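Dendport Community Meals Program
Progress Report to the Bramirell Fund
January 17, 2026

14 shares | 2 comments

1. Period covered

This report covers the second half of the grant year and follows the interim statement submitted in June. It was prepared by Najwa Haddadin, program manager, and reviewed by Essam Ait Brahim on behalf of the board.

2. Meals served

The program served 1,224 hot meals during the period, at the Chávez Street hall and at the smaller site near the harbor. Attendance at the hall was steady through the fall and rose in the colder weeks. The harbor site opened later than planned. The lease was signed on schedule, but the fire inspection had to be repeated after the rear exit was found to open inward. The door has been rehung and the site now holds a full permit.

A total of 299 households are registered. Registration remains optional, and guests who prefer not to give a name are served in the same way as everyone else.

3. Staffing

Bujar Atanasov joined as head cook and has revised the weekly menu. Soup and stew now make up most of the evening service, which has lowered the cost per meal and reduced waste. Jhair Ríos continues as site lead at Chávez Street. The part-time driver position was vacant for over 3 weeks and has been filled. Deliveries in that time were covered by existing staff, and the overtime is shown in the attached budget table.

4. Equipment and tableware

The grant allowed the program to replace the dishwasher at the hall and to end the use of disposable containers for guests who eat on site. Bowls were chosen with a wide rim, which guests with limited grip had asked for at the spring meeting. 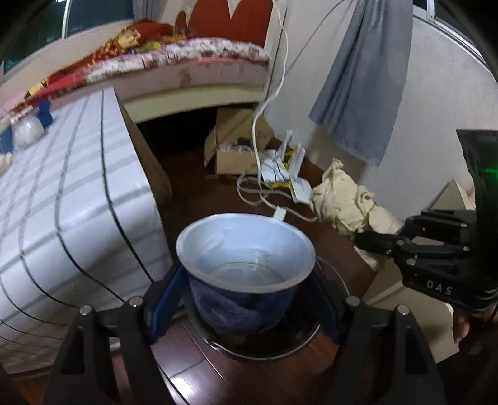 A bowl with a wide off-white rim and a dark navy and purple exterior.

Breakage has been lower than budgeted. The remaining funds on this line will be carried forward, subject to the Fund's approval, and applied to shelving at the harbor site.

5. Spending against budget

Food costs were slightly above plan, mainly in dairy and cooking oil. The supply agreement with Ulia was renewed at the previous rate for dry goods, but fresh produce is now bought weekly at market price. Heriberto Urrego, who keeps the accounts, expects the food line to finish the year within the permitted margin. No transfers between budget lines were made without prior notice to the Fund.

6. Next period

The program requests confirmation of the final payment so that the harbor kitchen can extend service to two further evenings a week. Revised opening hours will be sent to the Fund's grants officer once staffing for those evenings is settled.

2 comments | Share this report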